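Last updated: December 2022

Returned goods sorting, Peltstead: progress report to Kistach

Prepared by Fatemeh Shahbazi

1. Status

The mixed-item trials are on schedule. Since March the item list has grown from 103 to 414 lines, against a target of 500. Soft toys and cartons are now handled by the same jaws without a tool change. Flat boxes lying on cloth remain the weakest group.

2. Effect on staff

Sorters on the returns bench used to empty each load by hand. Four of them now spend part of the shift guiding grippers and marking failed picks. Ackroyd has regraded these posts. Two sorters asked to stay on manual work and have done so. Reports of wrist strain are down, but standing time has gone up, and stools are on order.

Training takes more than 20 hours per person, which is longer than we planned for. The Studard handbook is being rewritten to shorten it.

3. Work at hand

Mixed pile on striped cloth, jaws open:

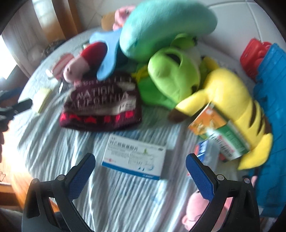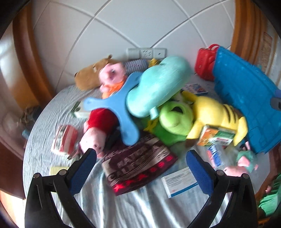 4. Next period

- Repeat the flat box trials with a stiffer cloth
- Agree break times for gripper work
- Issue the revised handbook

Related items
Peltstead: bench layout and seating
Regrading of returns posts, Ackroyd
Studard handbook, draft two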